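Does Metal Smell? Don't Be So Sure

Pick up a handful of coins, hold them for a minute, then sniff your fingers. Most people will tell you that you are smelling metal. Grown-ups say it. Books say it. I said it for years, and I never checked.

A smell only happens when tiny bits of something float through the air and get into your nose. Those bits are called molecules. Perfume gives off lots of them. So does an old banana. But a lump of iron sitting in a room does not send iron floating into the air. Iron has to get hotter than a kitchen oven could ever make it before that happens in any big way. So what are you smelling?

My neighbor Bogdan Gajewski used to run a hardware store in Nerkwood, and he swears he can tell brass from steel with his eyes shut, just by sniffing. I asked him to prove it. We put a brass key and a steel key in paper bags, wearing clean gloves, and he sniffed each bag 9 times while I swapped them behind my back. He was wrong 4 times. That is close to what you would get by guessing, and he is still cross with me.

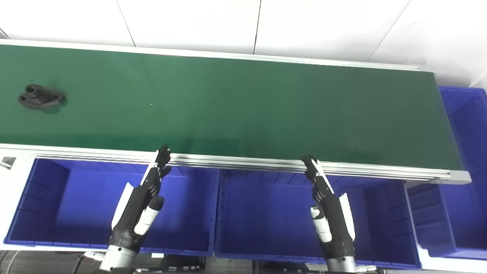

The smell on your fingers comes mostly from you. Your skin is coated with a thin layer of oils, and sweat makes it a little damp. When you touch iron, the sweat and the iron react, and the iron helps break some of your skin oils into new, smaller molecules. Those are light enough to float up to your nose. One of them has a mushroomy, metallic smell, and people can notice a very small amount of it. Think of a black metal part with round holes through it, lying on a green conveyor belt. You could not tell from looking whether it would leave a smell on your hand. Plenty of metal things are painted or coated, and then your skin may never touch the metal underneath.

Now, you should not believe me just because I wrote it down. Try it. Wash your hands with plain soap, dry them, and smell them. Then rub a clean steel spoon for a minute and smell again. Stainless steel is a tricky one, as it is made to resist reacting, so you might notice nothing. Next try an old iron pan, if there is one at home. Ask somebody else to sniff too, and don't tell them what you touched. (If you tell them, they'll smell whatever you said.)

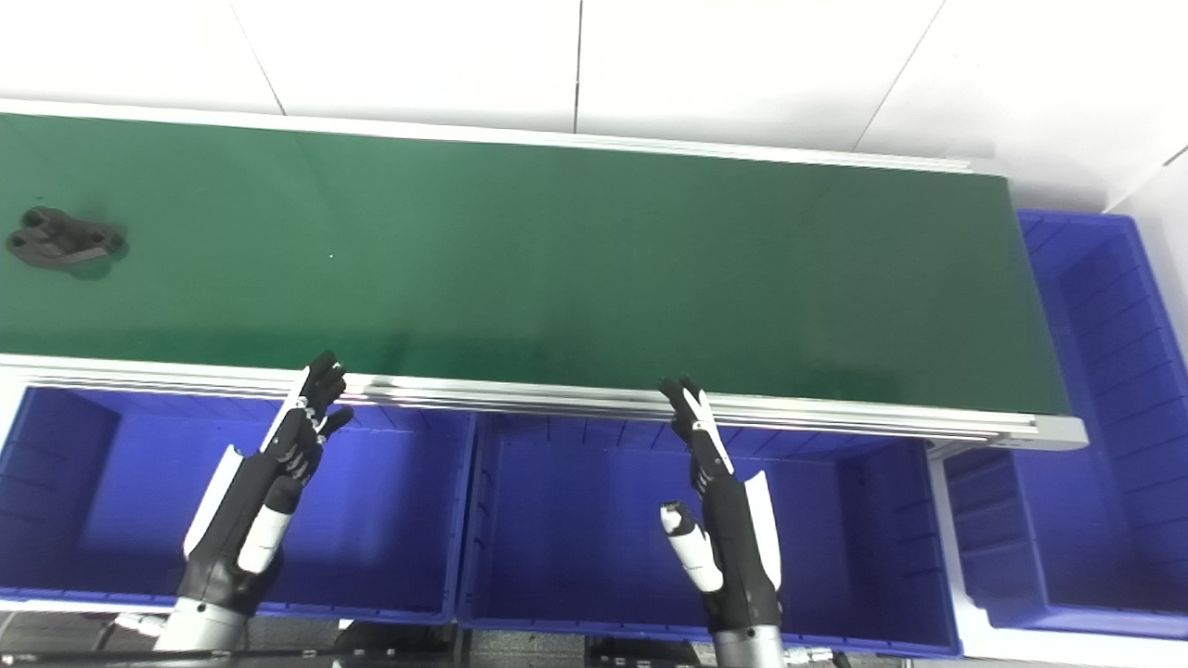 Why does blood smell like metal?
Blood has iron in it, and when blood gets on skin, that iron can react with skin oils in much the same way. You end up with some of the same smell.

There is a claim you may run into that rubbing your hands on a steel spoon takes away the smell of garlic. Maybe. My friend Teodor Pawlak believes it completely. But he does it under the tap, and running water washes things off by itself. To find out, you would need one garlicky hand with water and spoon, and one with water only. He hasn't done that yet.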